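Budgeting for a small bin picking setup: what am I forgetting?

Posted in Shop Floor & Automation

Jacobus Gumede

Hi all. I run the kitting side of a small parts shop and I finally talked the owner into looking at a robot for bin picking. Mixed stuff, nothing heavy: little blocks, round metal parts, things in clear bags. We have a quote from Betbridge for the arm and controller, and a second one from Drakholm that's cheaper but doesn't include a gripper. I have to hand in a number for the whole project by the end of September and I really don't want to go back and ask for more in the spring. So what do people leave off the list? And is it worth buying a proper bin and stand up front, or can we start with whatever is in the shop? There's no vision system picked yet either, so opinions on that are welcome too.

shenoy_fan

Get the cheaper one and buy a gripper used. Grippers are all the same anyway. We did ours on a shoestring and it was fine.

Aurelia Wyss

I'd be careful with the answer above, grippers are very much not all the same! Get your worst parts in a box, mail them to whoever is quoting, and ask them to show you picks before you pay for anything. For us it was the clear bags. The solid parts went fine in the first week and the bags ate 2 months of my life, because the camera we bought first (a Veto, the entry one) could hardly see them. If bags are a real share of your work, put the better camera in the budget now.

On the bin and stand, start cheap. We clamped a sheet metal bin to a wood table with ordinary bar clamps and did all our early trials that way. I'd asked for a welded stand in my first budget and I'm glad it got cut, as we moved the bin so many times that the stand would have been in the wrong place. What I would pay for is flared walls on the bin. Ours has them, and with a straight-sided tote we kept running out of room for the wrist near the sides.
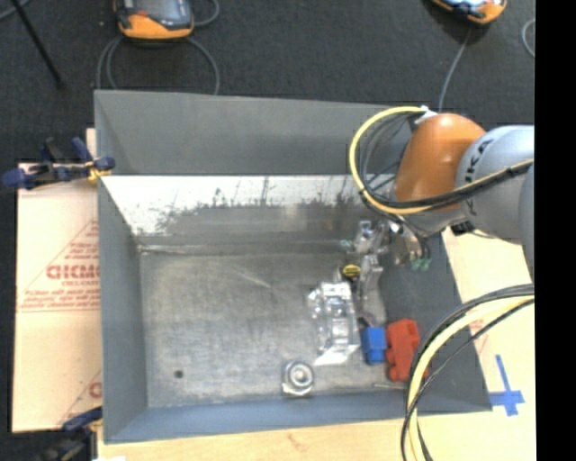
Then there's all the small stuff, and this is where my own number went wrong. Air fittings, tubing, cable ties, cable sleeves, a spare set of fingers, longer cables than you think. I put down 300 dollars for the lot and spent 3 times that before we were done (and that's with me raiding the maintenance drawer). Leave slack in the cables too, you want the arm to turn without yanking anything, but then you have to watch where the loops hang when it reaches down near a wall. Colored tape on the table for marking positions is the one thing that cost us next to nothing.

Oh, and ask Drakholm whether training is in the price. Ours covered 2 people and I wish we'd sent more. Happy to share my parts list if you message me, it's a messy spreadsheet but it has everything on it down to the elbows.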